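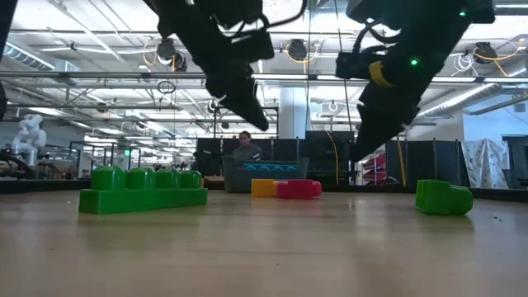 Floreo starts second round of remote-control lessons for its two-armed robot

Lellau – The robotics company Floreo has started the second round of its teaching program in Lellau, in which people show a two-armed robot how to pick up and put away objects. The operators do not write code for each movement. They control the arms from a distance with a pair of hand controls, and the computer saves what the arms do together with the camera recordings.

So far 263 demonstrations have been accepted in the new round. The goal is 3,000. The company wants to reach this number in four months, and it has trained two new operators for the purpose.

The first round finished in August and used simple tasks with one object on the table. Now the work is more difficult. Large building blocks lie in a mixed group and the operator must decide which one to take first, with which arm, and from which side. A block that lies flat between two others cannot be taken in the same way as a block that stands alone.

"In the first round we taught the robot to grasp," said Liette Cloutier, who leads the program. "In this round we want to teach it to choose. An operator makes this choice in less than one second and usually cannot explain it afterwards, so we must record it while it happens."

How a lesson works

One lesson begins when the blocks have been put on the table in a new arrangement. The operator then takes the hand controls, waits for the signal that the recording has started, and moves both arms to the starting position. When the operator closes the hand, the gripper closes. When the wrist is turned, the wrist of the robot turns also, with a very small delay.

At the end of the task the operator brings the arms back and presses a pedal to stop the recording. A second person looks at the result the same afternoon and marks it as accepted or not accepted. A lesson is refused if a block was pushed off the table, if an arm touched the frame, or if the operator stopped for a long time in the middle to think.

This last rule was discussed a lot in the team. Hugo Charpentier, one of the new operators, was at first against it. In his opinion a person who stops to think is also showing something useful. The engineers explained to him that the robot learns the pause too, and that in an earlier test the arm would stop above a block and stay there, because some of the people who had taught it did the same.

"I understood it when I saw the test recordings," said Charpentier. "The arm was waiting exactly like me. After this I made my plan first, with my hands on my knees, and only then I took the controls."

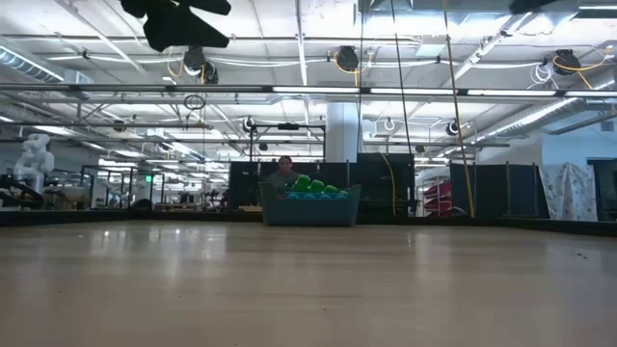
The choice of objects is a subject on which the company receives many questions, mostly from visitors who expect to see tools or machine parts. Floreo uses toys for a large part of the lessons. They are cheap, they are easy to replace, and they are made in strong colors which the cameras separate well from the wood. Soft objects are also part of the plan, such as the light blue balls and the bright green rounded pieces in the bin at the far edge of the table. They ask for another kind of handling than the hard blocks, and an operator who is used to blocks often closes the gripper too much on the first attempt.

Color can make difficulties as well. The balls have almost the same color as the bin, and according to Cloutier this is a good exercise for the vision part of the system. In a home or in a warehouse the objects are not chosen to look different from the box they lie in.

The soft objects will be used in the lessons only after the first thousand block demonstrations are accepted. Until this point the operators may practice with them at the end of a shift, but these attempts are not saved.

Good demonstrations need short shifts

Operators work no longer than 40 minutes before they must take a break. Gilles Rolland, who trained the new operators, introduced this limit after he compared the recordings from the beginning and the end of longer shifts. The movements at the end were faster, but they were less clean. The operators made more small corrections near the object and they used their preferred hand almost all the time.

The question of the preferred hand is important for a robot with two arms. Most people are right-handed, and if they are free to choose they will reach across the table with the right arm for an object which is closer to the left one. The robot copies this habit although it has no preferred hand. For this reason Rolland gives a simple instruction before every shift: the arm that is nearer does the work, and the other arm stays away.

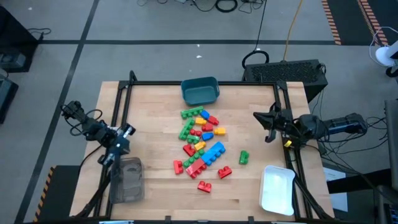 He also asks the operators to approach each block slowly in the last few centimeters, to close the gripper with one clear movement, and to lift straight up before moving to the side. New operators often do all three together, as they would do with their own hands. With their own fingers they can feel that the block is starting to slide. Through the controls they feel almost nothing, and they must trust what they see on the screen.

"For the first days you are very clumsy and you feel a little ashamed," said Riaan Mokgethi, the other new operator, who repaired church organs before he came to Floreo. "I could not put one block on another. Then it becomes normal, and at home I reached for a cup and I lifted it straight up, like the robot."

Mokgethi said that the most difficult moment is when several blocks touch each other. If he takes the block in the middle, the neighbors move and his plan is not correct anymore. He prefers to begin at the outside of the group and to work inward. Charpentier does the opposite and opens the group first. Both ways are allowed, and the engineers even ask for both, so that the robot will not know only one method.

Not every movement needs the remote control. For the starting position and for a few fixed points the engineers still take the arm with the hand, bring it to the correct place and save the position. This older way is quick and exact for a single pose. For a complete task it is less practical, as the hands of the teacher cover the object in the camera view, and it is hard for one person to guide two arms at the same time.

What the cameras at the wrist add

Each demonstration is recorded from more than one side. The cameras above and next to the table show where the blocks lie, but when an arm goes down it can hide the block it is going to take. The small cameras at the grippers see the last part of the movement from very near. Didier Le Goff, who prepares the recordings for training, said that he can often judge a lesson from this view alone. He looks at how the fingers meet the block, and whether they are placed on the body of the brick or have caught one of the studs.

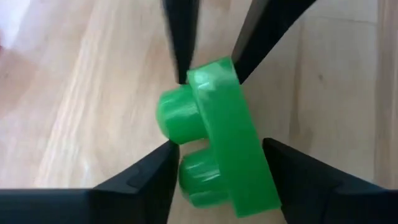
A green brick among the black fingers of the grippers, seen from close range.

A grip on the studs is accepted by the rules if the block arrives in the right place. Le Goff gives these recordings a separate mark, and he would like the company to decide before the end of the round if they should stay in the training set. Rolland wants to keep them. Cloutier has not decided yet.

First test with a customer

When the block demonstrations are complete, the trained system will be tried at Kleinschmidt, a company in Jestholm that rents play sets to day care centers. The sets come back mixed and must be sorted before they are cleaned and sent out again. At present this is done by hand. The test will take place at one table next to the normal sorting line and will not replace it.

During the test an operator from Floreo will stay connected from Lellau and can take control of the arms when the robot does not find a solution. These moments will be saved too and added to the training material as corrections. Kleinschmidt has asked that its employees may also try the controls, and Floreo has agreed to offer a half-day introduction at Jestholm before the start.

Floreo is still looking for operators for the evening shift in Lellau. Experience with robots is not required. Applicants are invited for a trial hour at the controls, and left-handed persons are especially welcome.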